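4.2 Equipment budget and replacement planning

The cost model treats each workcell as three purchase lines: the arm, the end effector and wrist camera, and consumables. Arms were quoted by Bernik on a fixed price. Wrist cameras and finger sets came from Somlow, with a lead time of 18 weeks on the first order and 7 weeks on repeats. Because the lead time is long compared with the service life of a finger set, we budgeted 2 spare sets per cell at the start.

Camera choice had the larger effect on the plan. Lower-priced units lower the purchase line but raise the share of frames rejected for motion blur, and rejected frames are paid for again in operator hours. Figure 3 gives a wrist view with a gripper finger in front of the gridded work surface and colored pieces, at a blur level we count as a reject.
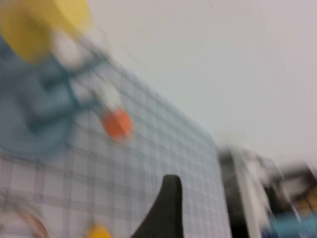

Figure 3. Wrist-camera view with heavy motion blur.

Magaña objected at the review that operator hours come out of a different account, and that a buyer working from the capital budget alone would still pick the lower-priced camera. We accept the point. The model therefore reports both accounts separately - the combined total is given only in the last column of Table 5.

A reserve of 15 percent was held on the end effector line and none on the arms, which were under a Brikden service contract. Orders were placed in March.

Related items
Lead times in small-lab robot purchasing
Service contracts and spare parts for shared workcells
Shutter type and frame rejection in wrist cameras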